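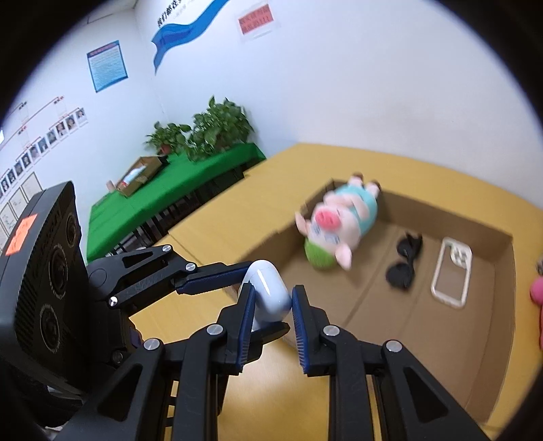

Eleven years packing mixed parcels and I get asked the same thing at every family dinner now. Is the robot taking your job. My uncle Lutz Lindemann asks it with his mouth full. So I'm writing it down once and then I'm done, on my lunch, which is short.

Some background. Dronduno brought the arms into our building in May. Gurkard makes them, Teltico does the software, and if something jams you call one and they tell you to call the other. Before that the small-goods line was all people. Toys, glasses, phone cases, pens, the little stuff customers order together and want in one box. Now the heavy totes and the sealed cartons go to the arms and the little stuff is shared.

What changed first was the talking. We used to stand across from each other. Mỹ Nông across from me, Hậu Quan on the end, and you'd hear about everybody's kids and knees all shift. With the new layout you stand next to a machine and the next person is too far off to talk to without yelling. The company never put that on a slide. They had a slide about shoulders. Fair enough, my shoulders are better, I'll give them that. Léonie Cordier from the office showed us the slide twice.

Second thing, the pace. The target was 100 boxes a shift per person and now it's 190 per station, and a station is one person plus one arm. Sounds fine. But the arm doesn't do half. It does the easy ones quick and then waits, and what's left is the awkward stuff, soft things, shiny things, anything with a cord on it. So my day is now all awkward stuff. I used to get a break in the middle of the work, ten easy boxes in a row where you could think about dinner. Those are gone, the arm has them.

I'm not against it. Want to be clear on that becuase people read one paragraph and get mad. Nobody should lift totes for forty years like Bảo Quan did, he can't close his left hand right. If the arms had come when he was thirty he'd be playing guitar still. And a plush toy is hard for a machine to pick up, it squashes, it rolls, one ear goes somewhere. I do it without looking. Took me eleven years to notice that was a skill. It should be paid like one.

Which is my real gripe. The job got harder and the pay grade got the word "assistant" stuck on it. Station assistant. Who is assisting who? I clear its jams, I fix its misses, I show it where things go and then I do the ones it gave up on.

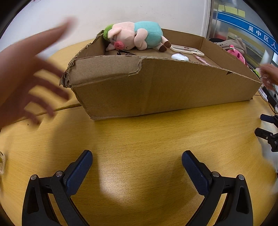 So is the robot taking your job?

It took the easy part of my job and left me the rest, and I still get the same check as last year.

Over at Ung, the sister site, they did it different. They moved people around every two hours, so each person gets arm station, then hand packing with real humans, then labels. Output dropped the first weeks and came back. They also gave up to 620 a year extra for anyone trained on clearing faults. Not huge. But somebody over there sat down and asked the packers first, and you can tell.

Our place got a suggestion box. I put in three. One was rotate us. One was turn two of the stations to face each other, costs nothing, needs a pallet jack and a free hour. One was about the name. No answer so far, though the box got emptied.

The thing cost the company plenty and I'm told ticket number 1429 is still open with Teltico, it's the one where the arm stops if a bag is too crinkly. I fix that one by hand, all day. Would like a line on my paystub for it.

Lunch is over, Mỹ is waving at me from her station. I'll read comments tonite.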